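Shopping for Arms: Our Equipment Year in Pictures

Posted Tuesday, April 1, 2025

I promised a bunch of you that I'd put up a gallery once we'd settled on what to buy, and then the settling took all winter. So there's less gallery than I planned and a lot more talking. Sorry! I handle the purchasing for a small outfit called Skoka, where we work on getting robot arms to do household chores, and for most of last year my whole job was figuring out how much arm we could afford.

The budget first, since that's what everybody emails me about. We had money for 2 arms and the bits that go on the ends of them, plus a reserve of $4000 that I was told not to touch and touched twice. The first time was for shipping. The second was for spare gripper fingers, and I'd do that one again in a heartbeat. Fingers wear, they get bent, they get lent to another bench and never come home. If you're pricing a setup, put the fingers on the first order and save yourself the second freight charge.

We got quotes from Brurik and from Shevchuk. Brurik came in lower on the arms themselves, but mounts and cables were separate lines, and by the time I'd added them up (on the back of a seed catalog, I'm not proud) the two were close enough that price stopped mattering. What decided it for me was lead time. Shevchuk said 11 weeks and put it in writing. Brurik said "early fall," and I've been around long enough to know that September can turn into Thanksgiving pretty easily.

Then there was the question of where the arms would go to work. I had a line in the plan for building a practice room from scratch, and I cut it. Kitchens already exist, and they come with cabinets and a sink and groceries on the counter — all the stuff I'd otherwise be sourcing one piece at a time. That freed up $1000, most of which went straight into cable. I had no idea how much cable we'd get through. Buy the longer length, and buy clips to go with it, and then buy more clips.
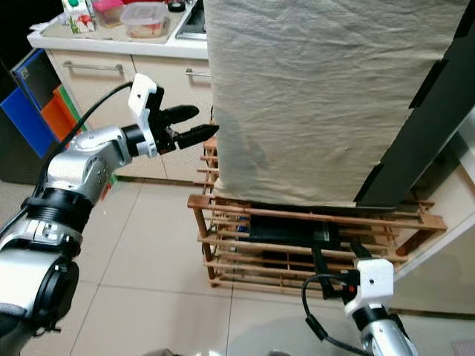 The Astuma service plan is the one thing I'm still going back and forth on. It covers calibration and a loaner while your unit's away, and the loaner is really what you're paying for. We skipped it for the first year and put the same amount toward a second set of mounts, figuring that swapping a part ourselves on a slow afternoon beats boxing up an arm and waiting by the door. Ask me again when something big breaks!

Next round I want to look at grippers with softer fingertips, and I'd like a proper parts cabinet with drawers that have labels on them, so I can stop being the person who knows where the screws are. If you've bought either one lately and have a quote you don't mind sharing, leave it in the comments or send it through the contact form. I'm putting the new wish list together over the next couple of weeks, and I'll post the numbers as they come in.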